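Ticket: Gift bags won't close / handles pulling loose
Product line: Nement paper and party bags
Opened: Tuesday, 9:40 am
Status: Solved – leaving open for comments

Reported problem
We're filling 72 snack bags for the Avham spring fair and I love how these are coming out, but the packets keep riding up over the top. On the first batch the handles wouldn't meet, and on 2 bags a cord pulled out of its hole when I forced it. Same snacks, same bags as the sample we all liked so much!

What we're packing
One tea packet, one tall fruit packet, one corn snack, plus whatever small sweet is left in the Fourie box. The corn snack is the troublemaker. It's a puffy pack with a lot of air in it, and if it goes in first everything else ends up sitting on top of a balloon.

Check 1: the floral bag
Stood the bag up and put one snack in, with the corn one left out beside it. The bag stays upright on its own and the white cord handle is showing at the left. Really pretty against the tree wallpaper, by the way.

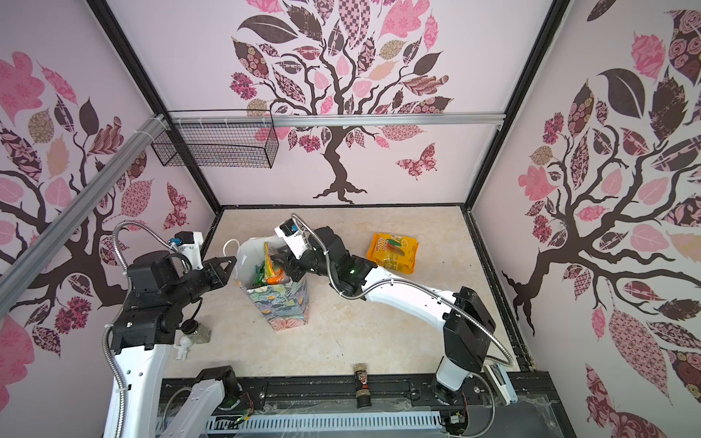 Check 2: packing order
Tried corn first, then corn last. Corn last is much better. The flat packets go in standing up, side by side, and the puffy one slides down at the back. Please don't squash the air out, the corn pieces break and you get dust in the corner of the pack.

Check 3: handles
Pull both handles out to the sides before anything goes in. I kept missing this one. A handle that falls inward gets trapped under a packet, and then you tug on it and there goes the knot. The two torn bags were both like this.

Check 4: the other bag
Hetico sent over white carrier bags as a backup, so I tried a full load in one. Four bright packets fit, standing up, with the tops showing. Very cheerful! One handle still likes to flop across the middle packet, so flip it back over the rim before you lift.

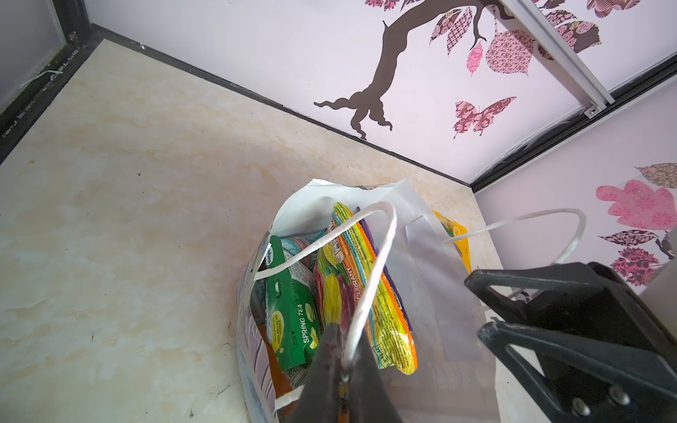

White carrier bag, SPRING TEA on the left, striped CURRANT packet in the middle

Fix
Tall packets first, corn last and at the back, handles out before you start. Don't try to tie the tops shut, they look nicer open anyway.

Follow-up, 3:15 pm
50 done with the new order and no more pulled cords. The torn ones got a fresh knot on the inside and they're fine. Still need a few more of the green tea-side packets for the last boxes – will add a line when they come in.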